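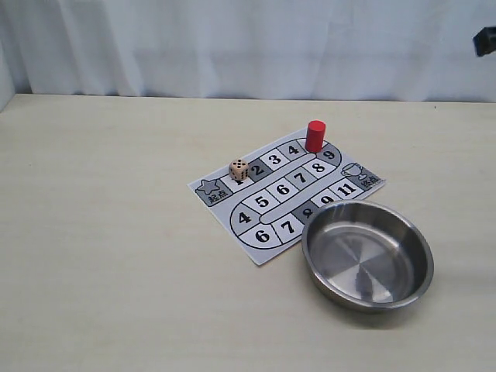 White curtain and pale tabletop.

How to send your single to music blogs

Start four weeks before release. Upload the finished track to a private streaming link and check that it plays without a login. Don't attach audio files.

Write a short email. Put the artist, title and release date in the subject line. Keep the pitch under 80 words and name 2 acts you sound like.
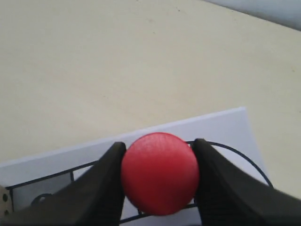 Then add one press photo and a link to the video if you have one. When Wenon put out "Gimlow" in May, Inês Falcão sent 140 emails and got 26 replies, most of them after a second message.

Follow up once, a week later, then leave it.

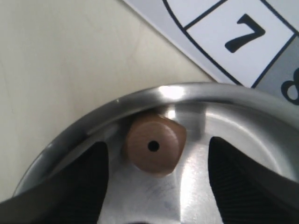 Wooden block in a steel bowl.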